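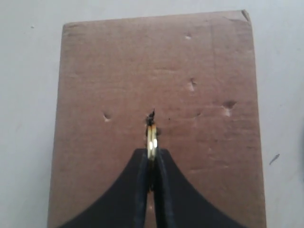 見積書は二通あった。一通はArkonの新品で二百六十二万円、もう一通はKettaniの整備済み品で百六十六万円だった。私は二通を並べて机に置き、電卓を真ん中に置いた。電卓を叩く用事はなかった。差額が九十六万円であることは、朝のうちに三回確かめていた。

Fukemineの工場は川沿いにあり、事務所は二階にある。下では封筒と厚紙の箱を作っている。箱に穴をあける工程だけが、ずっと人の手だった。菓子屋に納める箱で、通気の穴がいる。抜き型を作るほどの数は出ない。穴の位置は注文のたびに変わる。だから千枚通しを持った人が台に向かい、型紙を当てて、一つずつあけてきた。

その人が六月に辞めた。肘を悪くしたのだった。後任の募集を出したが、応募はなかった。社長は私を呼び、機械でやるならいくらかかるか調べろと言った。私は経理で、機械のことは知らない。そう言うと、知らない者が調べたほうが安く済むと社長は言った。

調べるのに夏じゅうかかった。アームだけ買っても動かないことを、私は最初の週に知った。指がいる。指に持たせるものがいる。台がいる。台を床に留めるボルトがいる。電源の工事がいる。人が近づいたときに止まる仕組みがいる。動きを教える人の日当がいる。どれも見積書の本体価格には入っておらず、二枚目に小さい字で並んでいた。二枚目のある見積書はまだ親切で、Purkererという商社のは一枚きりだった。電話で聞くと、付帯は別途ご相談ですと言われた。私はPurkererを候補から外した。

Kettaniの担当者は、買う前に試せと言った。二週間なら貸すという。運賃はこちら持ちだった。私は稟議書を書いた。件名は「穿孔作業用機器の試用に伴う運賃の件」とした。社長は件名だけ読んで判を押した。

借りたアームは、一階の奥の白っぽい台に据えた。私は午後になると帳簿を閉じて下に降り、穴を見た。最初に使ったのは商品の紙ではなく、納品で来た段ボールを切ったものだった。商品の紙は一枚いくらと決まっていて、試し用の予算を取っていなかった。段ボールならただである。

穴は、あくにはあいた。浅いのもあれば、縁がめくれて白い繊維の立ったのもあった。辞めた人の穴とは違っていた。あの人の穴は縁が寝ていた。私はそれを十年以上、請求書の品名でしか知らなかった。穴あけ加工一式、と書いてきた。

夕方、工場長が来て段ボールを拾い、裏返して光にかざした。

「押しすぎだな」

「深いのも浅いのもあります」

「下に何か敷いたか」

敷いていなかった。工場長は、あの人は古いフェルトを敷いていたと言った。穴の下に逃げがないと先が止まる、止まるから余計に押す、と言った。私は手帳に、フェルト、と書いた。それから、単価、と書いて丸で囲んだ。

フェルトは棚に残っていた。針の跡で表面が毛羽立ち、片側だけがへこんでいた。あの人は右から順にあけたのだと工場長が言った。敷いてみると、穴は前より揃った。それでも菓子屋に出せるものではなかった。Kettaniの担当者に電話すると、押す力を加減できる部品があると言う。七万円だった。私は見積書の余白に書き足した。百七十三万円になった。

指に持たせる先端も減るのだと、そのとき聞いた。減れば替える。替える間隔は使い方によるという。使い方による、では予算書に書けない。私は月に二本と置いた。根拠の欄には「試用時の状況による」と書いた。嘘ではないが、人に聞かれたくない欄だった。

返却の前の晩、私は残って予算書を仕上げた。新品の案と整備済みの案を左右に並べた。新品には保証がついていて、整備済みにはついていない。下の行に人件費を入れた。辞めた人の給料を、機械を買わなかった場合の費用として入れるのである。その欄の数字は、給与台帳から写せばよかった。写してみると、整備済みの機械は思ったより早く元が取れることになった。早すぎる気がして、台帳を見直した。数字は合っていた。あの人の給料が、私の思っていたより安かったのだ。毎月振り込んでいたのは私だった。

私はその行をしばらく見てから、改めずに残した。代わりに、表のいちばん下に一行足した。「作業指導料」とした。穴の深さと縁の具合を見て、機械の動きを決める人がいる。肘は使わない。椅子に座って見ていればいい。金額は、Kettaniが出してきた技術者の日当と同じにした。

翌朝、社長は予算書を端から読んだ。件名だけで判を押さなかったのは初めてだった。

「この指導料は、どこの業者だ」

「うちを辞めた方です」

「日当が高いな」

「業者に頼んでも同じ額です」

社長は新品の案を二つ折りにして、私に返した。それから整備済みの案の、いちばん下の行を指で押さえた。

「本人には言ったのか」

「まだです。予算が先ですから」

社長は判を押した。日付の欄には二〇二二年八月二十六日と入れた。私は席に戻り、台帳の住所録を開いて、電話番号を写した。窓の下で、Kettaniの車が荷台を開けていた。今日のところは一度返す。納期は契約から約二か月だと、見積書の二枚目に書いてあった。

受話器を取る前に、フェルトの単価がまだ空欄なのに気づいた。工場長に内線をかけると、あれは買ったことがないと言う。あの人が家から持ってきたものだった。私は空欄にゼロと書きかけて、消し、備考に「要確認」と入れた。それから外線のボタンを押した。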